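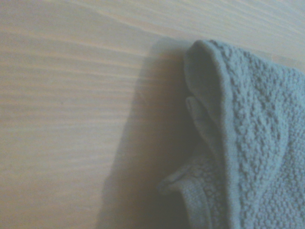

Wrist camera view: folded blue-gray terry towel on the wooden surface.

Search this repository
Go

# Rollard Towel Folding Set

Rollard is a set of teleoperated demonstrations for training and testing policies that handle terry cloth towels on a flat surface. It was recorded for the Skomer policy code but does not depend on it. Any loader that can read synchronized video and joint logs will work.

This README covers the current release. Notes on the earlier pilot recordings are in `docs/pilot.md`, and those recordings should not be mixed with this set. The joint order is different.

## Contents

The release holds 3225 episodes. Each episode is one attempt at one task by one operator. There are four tasks:

- `fold_half`: flat towel to a single fold
- `fold_quarter`: flat towel to two folds
- `unfold`: folded towel to flat
- `edge_find`: folded towel, grasp the nearest free corner and lift it clear

The `edge_find` task has 700 episodes. It was added last, after early policies kept pinching the rounded side of the fold and lifting the whole towel. A fold and a hem can look much alike from close up. The flat border band is the most useful cue, and the labels for this task mark which side of the towel it is on whenever it can be seen.

Failed attempts are kept. They have `success: false` in the episode file and a short reason code. The codes are listed in `docs/reasons.md`. If you only want clean demonstrations, filter on that field before training.

## Folder layout

```
rollard/
 episodes/
 fold_half/
 fold_quarter/
 unfold/
 edge_find/
 splits/
 train.txt
 val.txt
 test.txt
 calibration/
 docs/
```

Each episode folder contains:

- `wrist.mp4`: wrist camera video
- `overhead.mp4`: fixed camera video
- `joints.csv`: joint positions, gripper opening and time stamps
- `meta.json`: task, towel ID, operator code, success, reason code

## How episodes were recorded

Operators drove the arm with a leader arm from the Kamolrat station. Before each attempt the towel was set by hand to a start pose drawn from a list. The list gives a rough position and angle, and operators were told not to spend time matching it exactly.

Recording starts when the operator presses the pedal and stops at the second press. Many episodes have a second or two of stillness at each end. We left this in. The script `trim_idle.py` removes it, using joint speed only.

Operators practiced for 100 attempts before any of their work was kept. Practice attempts are not in the release.

## Labels

Success was judged from the last overhead image by a person other than the operator. For the folding tasks, the rule is that the corners meet closely enough that no large strip of the lower layer shows. This is a judgment call and reviewers did not always agree. A second reviewer went over the test split and changed the label on 145 episodes, and the changed labels are the ones shipped. The train and validation labels had one pass.

## Splits

Splits are made by towel, so no towel in `test.txt` appears in `train.txt`. Operators do overlap between splits. If you want to test on unseen operators, build your own split from the operator code in `meta.json`.

## Known problems

- Lighting was not held fixed. Soft shadows next to the towel change size and direction between sessions, and some policies treat the edge of a shadow as the edge of the cloth.
- The wrist view is slightly soft at close range. Fine detail in the weave is not reliable.
- The wrist view often contains only part of the towel. Corners can be outside it for most of an episode.
- Color balance on the wrist camera drifts toward blue in some sessions. We did not correct it.
- Towels were not ironed or stretched between attempts, so later episodes in a session may start with creases.
- There are no force readings. The gripper opening is the only sign of contact in the logs.

## Baseline

A baseline config for Skomer is in `docs/baseline.yaml`. It uses both cameras at reduced size. Training on the wrist camera alone is possible but does poorly on `fold_quarter`.

## Changes in this release

- Added `edge_find`
- Fixed time stamps in `joints.csv` for the August sessions
- Renamed `result` to `success` in `meta.json`
- Removed duplicate episodes from `unfold`

## Terms of use

Free for research and teaching. Ask before using the set in a product. Please name the Rollard set and the release number in any write-up.

Contact: use the issue tracker | © Astach | Back to top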